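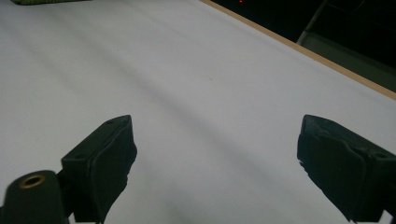 Gripper fingers over the white table at Sonarier's Muncombe workshop.

I'd been in the building two minutes when I was told off, very politely, for putting my notebook down on a work table. "If it isn't on the sheet, it isn't on the table," said the woman who runs the recording floor at Sonarier, handing it back to me (she'd rather I left her name out, as she gets enough emails already).

The sheet is the Studska rules, a side and a half of plain instructions that her team wrote in August after what she calls "a rotten month". They had 3,675 recordings of gripper work by then, and plenty couldn't be used. "People had been tidying up halfway through, or swapping the padding on one finger and forgetting the other. Nothing dreadful! But you couldn't compare one day with the next."

So now there are checks before anyone starts. Look at the padding, look at the screws, wipe the table. After every 50 recordings you stop and do it all again, even if lunch is ready. I asked whether worn padding gets thrown out straight away and she laughed. "No, we'd be broke. Scruffy is fine. Coming away from the finger is not fine, and there are 3 photos on the wall so we don't have to argue about it."

Her sister team in Győri works to the same sheet, though they fought her over one line, the rule that whoever is holding the gripper can call a halt without giving a reason. They wanted a reason written down each time. "I said write it down afterwards, if you like, but stop first. My wrist hurts, that's enough. I feel odd, that's enough."

Győri gave in, and she's now redoing the part about cables, which she says is far too long.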